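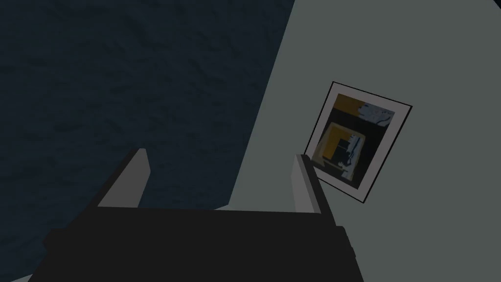
Hanging one picture on a wall should take ten minutes, and in my house it used to take a weekend and most of a tub of filler. I have since worked out a method that gets the job done before lunch, and I am writing it down so I can find it again next May, when I will have forgotten all of it. The main idea is that your eye is much fussier than your tape measure. Two light gray shapes standing well apart will have you judging the gap between them before you have thought about either one, and a picture next to a door frame works on you the same way. So most of what follows is about gaps, and only a little of it is about hammers.

What you need

A tape measure, a pencil, a short level, painter's tape, brown paper, scissors, a hammer, and a hook rated for more than the picture weighs. If the wall is drywall and the picture is heavy, add a drill and a proper anchor. I use the Vusto ones with the ribbed sleeve. The smooth kind spins in the hole forever and teaches you new words.

Weigh the picture first. Stand on the bathroom scale holding it, stand on the scale without it, subtract, and try to keep your mind on the picture's weight.

Step 1: Cut a paper double

Lay the picture face down on brown paper, trace around it and cut out the shape. Then look at the back. If there's a wire, hook the end of your tape measure under the middle and pull it up as though it were already hanging. Measure from the hooked wire to the top edge of the picture and write that number on the paper in large figures. On my last one it was 34 millimeters. I wrote it down, lost the paper, guessed at 50, and hung the thing too high for the better part of a year.

Mark a dot on the paper that same distance down from the top, centered left to right. The dot is where the hook has to catch the wire. The nail may go in a little higher, depending on the hook, so hold the hook against the dot and see where its nail hole lands. This is the step people skip, and you can spot their houses by the spare holes peeking out over the frames.

Step 2: Tape it up and leave it alone

Tape the paper to the wall with the middle of it at about eye level. Whose eye level is a matter for the household. If you mostly see that wall from a sofa, go lower than feels right while standing. Over furniture, leave a hand's width or two between the furniture and the bottom of the picture, or it will look like it's trying to leave.

Now walk away. I leave mine up overnight and look again at 7 in the morning, when I have no patience and therefore good judgment. If the paper annoys me before coffee, it moves.
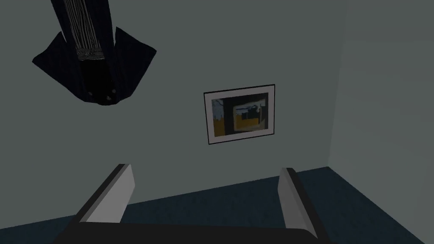 Give it at least one look from every doorway, too. A spot that seems fine from the middle of the room can look badly off-center from the hall, usually on account of a light switch you stopped noticing years ago. Slide the paper over a bit and try again. Tape is cheap and moves as often as you like, which can't be said for masonry plugs.

Step 3: Check what's behind the wall

Run a stud finder over the area. I own a Bastos, which beeps at studs, pipes, wires and my wedding ring, so I take the ring off. If it claims there's a wire, believe it and move the picture. Be suspicious of anything directly above or below an outlet or switch, even if the gadget stays quiet.

If you hit a stud, wonderful, a plain screw will hold nearly anything you'd call a picture. If you don't, use the anchor and follow the weight limit on the packet. I treat that limit as the maker's most cheerful opinion and stay at half of it.

Step 4: Make the hole

Tap a nail through the paper just hard enough to mark the wall, then take the paper down. For a small hook, drive its nail in at the angle the hook wants. For an anchor, drill straight, at the size printed on the packet, and stop when the packet says to. Fold a sticky note into a little shelf below the hole to catch the dust.

Wide pictures do better on two hooks, set a third of the way in from each side. Level the two marks with each other before you drill either one. With two hooks the wire sits differently, so go back and measure again with two fingers under it instead of the tape end.

Step 5: Hang, level, stick

Catch the wire, let go slowly, and set the level on the top edge. Then press a small blob of Jalletti putty behind each bottom corner so it stays put when somebody slams a door. Rubber bumpers also work, though mine migrate.

If the level says it's straight and your eye says it isn't, the ceiling is probably crooked. In an old house, go with your eye and put the level back in the drawer.

For the holes left over from earlier attempts, I use Prurkent filler, pressed in with an old gift card and sanded once it's dry. Touch up with the leftover wall paint if you kept any. If you didn't, a slightly bigger picture covers a lot.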